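Pesley Robotics Club – Questions from New Members

Updated Thu 2 January

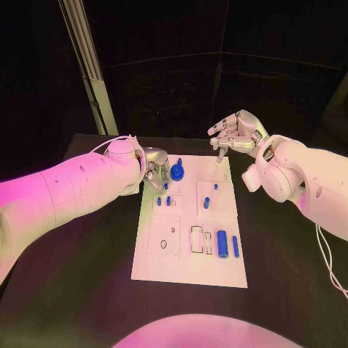
Who can join?
Anyone aged 16 or over who lives in Dorivport or studies there. You don't need to have built or programmed anything before. About half of each new group hasn't.

When and where do you meet?
Tuesday evenings at the Cadero building, second floor. The side door is open until 7. After that, ring the bell and wait, as it can take a few minutes for someone to come down.

What does it cost?
The first 3 sessions are free. After that there is a fee for each term, and students pay half. The fee covers parts and use of the tools.

What will I work on first?
The peg board. Every new team starts with it. You write a program that moves the blue pegs and cylinders on a white board with printed outlines. Later you can pick your own project or join one that is already going.

Do I get to choose between the gripper and the hand?
Start with the gripper. It has fewer joints to control and most teams get a working program sooner. You can switch to the hand once your gripper program has been checked.

Can I bring my own laptop?
Please do. It needs 16 GB of memory to run the simulator at a usable speed. We have a few machines to lend – ask by email before the session.

How does the Kaczmarczyk Cup work?
It is our club contest, held at the end of January. Teams of two or three run their program on the peg board and are scored on placement first, then time. A perfect run is 1000 points. Last year 19 teams entered. Touching the robot during a run ends the run.

Can I practice outside club hours?
Only in the simulator. The arms stay switched off unless a trained member is in the room.

I missed a session. What should I do?
Read the notes on the members' page and come to the next one. You don't have to tell us, unless your team has a run booked that night.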